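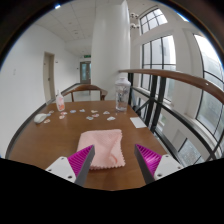
4.2 What stays on the table

When we began visiting homes in the Skosivik district, we expected most of our notes to be about closets and drawers, and we were a little surprised at how often the talk drifted back to one ordinary table. People work there, fold there, write cards there, and put on hand cream there before bed, and the things from each of these small jobs tend to settle side by side. Figure 5 is a good instance of what we came to call a mixed surface: a computer mouse and a slim pump bottle share the left side of a brown wooden top, pale slips of paper (many of them roughly heart-shaped) lie spread across the middle, and a pink cloth has been folded and set near the front. We were fond of these tables – they told us a great deal about a household's week.

Of the 16 homes in the October round, 11 had at least one surface of this kind. Following Okon and Guo, we coded cloth separately from paper, and we are glad we did. Cloth was nearly always folded, even if only loosely, while paper was left where it fell, and our hosts would cheerfully tell us that they meant to get to it later.

Figure 5. A mixed surface, with folded cloth at the front and small paper pieces across the middle of the table.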